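Workshop tips: living with the Clekilex bench arm

Quick notes from the shop, in no real order. We've had the Clekilex kit running since January and people keep asking is it worth it. Short version – yes if you like fiddling, no if you want something out of the box by Friday.

What you get for 625
Arm, two-finger gripper, cables, a bag of screws. Table not included. Bomdale sells the kit for 556 without the gripper, don't bother, you'll want the gripper and then you pay shipping twice.

Bolt it down first
Before power, before anything. Base tight, then check again after a day. Ours worked itself loose the first week and every pick was off by a bit.

Start with a bowl
Wide and shallow. A deep mixing bowl looks easier but the gripper body hits the rim before the fingers get anywhere near the bottom. Wood is good, doesn't skid much. Bring the arm down with fingers open and stop short of the floor of the bowl, then creep.

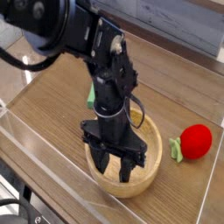
Soft stuff before hard stuff
Plush toys, felt, bits of cloth. Forgiving if you squeeze too much. Salim started with a ceramic mug and that was the end of the mug. Anything soft and flat, try to get it standing up between the fingers, you want a pinch on the sides and not a swipe across the top. Takes practise.

Cables
Leave slack at the wrist. More than you think. Too tight and it pulls when the arm turns, too loose and it catches on the bowl. Run the wrist through its whole range by hand, power off, and watch the loop. Vibeke uses Velcro ties, I use whatever is in the drawer.

Speed
Factory setting is too fast for a small table. I run it at 33 percent and leave it there. Going down into a bowl, slower still – the last inch is where you hit the rim or the floor. Lift straight up befor you move sideways.
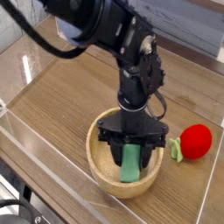

Same going the other way, lower it all the way and then open. Drop from high up and light things land anywhere.

Wiping down
Dry cloth on the fingers, damp one for clear side panels if you have them. No spray near the joints. Mine got smeary fast, mostly from me leaning on them.

What I don't like
Manual is thin, 2 pages on the gripper and one of those is warnings. Support answered in a day tho. Spare finger pads are sold seperately, get a set with the first order.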